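The man from Getside wanted to sell the town of Bellargate a cure for its water. He had booked the upstairs room at the library, and he had brought cookies.

Rhonda Cloutier took two and sat near the back. She had edited the town paper for 29 years, most of them alone, and she had heard pitches for a racetrack, a monorail, a pickle museum and a college. Carkberg had ended up with the college. Bellargate still had the sign where the racetrack was going to be.

"Your water tastes of pennies," said the man, whose name was Ewan Ormsby. "I tasted it this morning at the motel. I nearly cried."

A few people laughed. Rhonda wrote down *nearly cried* and put a question mark after it.

What Ormsby had was a mineral called Baxter. You hung a bag of it in the town reservoir and it drew the metal out. It had been found in a dry lake bed, he said, by a sheep farmer whose sheep lived too long. He didn't say how long was too long for a sheep. The town would pay $2000 a month, and by December the water would taste the way it had when their grandparents were children.

"My grandmother said it tasted of pennies," said Rhonda.

"Memory's a funny thing," said Ormsby.

"She said it at the time."

He smiled at her the way people smile at a dog they've been told is friendly. Then he talked for a while about pipes.

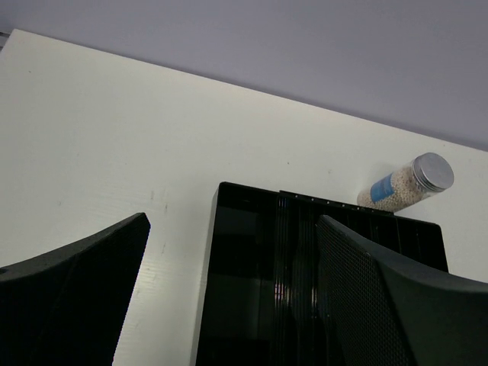

"What's in the bag?" asked a woman in the front row.

"Baxter," said Ormsby. "Pure Baxter, just as it comes out of the ground, with nothing added."

The woman seemed content with this. Rhonda wasn't, but she had learned to let a man get comfortable before she bothered him. She ate her second cookie, which was stale, and waited while he described the sheep again. They had been sheep the first time. Now a couple of them were goats.

When he asked for questions she put up her pen.

"Which towns have it now?"

"We're in talks with a number of communities."

"Which ones have a bag in the water?"

"I'd have to check what I'm allowed to share."

"One would do," said Rhonda.

Ormsby looked at the window. It had started to rain, and the gutter over the library door was making its usual racket. He said the science was very new. He said people had laughed at the telephone. Rhonda had noticed that men who brought up the telephone never brought up any of the other things people had laughed at, the racetrack for instance.

He had a demonstration, anyway. He filled two glasses from the tap in the hall, dropped a pinch of gray grit in one, stirred it with a pencil, and sent them both around the room. People sipped and passed and made thoughtful faces. The man beside Rhonda said the second one was smoother. The woman behind her said it was the first one, definitely, and then they found they'd lost track of which was which.

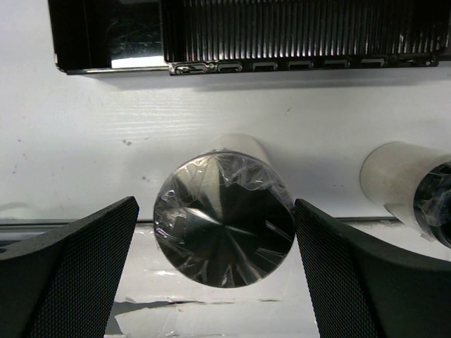

By the time both glasses came to Rhonda they were mostly empty and had lipstick on them. She tried each one. Pennies, she thought, and pennies with dirt in it.

The vote was 13 to four in favor of a trial. Rhonda had no vote, being there for the paper, and she would have liked it noted that she didn't sigh.

She caught Ormsby on the stairs with his case.

"Does it work?" she said. "I won't print it."

"You would, though."

"I would, yes."

He thought it over. He looked older on the stairs, and his good shoes had been resoled more than once. "I drink it myself," he said. "Every day. I've got around 100 pounds of it in my garage."

"That isn't what I asked."

"No," said Ormsby. He shifted the case to his other hand. "Is there anywhere to eat here, after eight?"

There was the diner, if you didn't mind the pie. She told him so, and because it was raining and she had the car she drove him over, and sat across from him with her notebook shut. The waitress brought two glasses of water. Ormsby reached into his jacket for a little paper packet, looked at it, and looked at Rhonda.

"Go ahead," she said.

He put it back in his pocket and asked for a root beer.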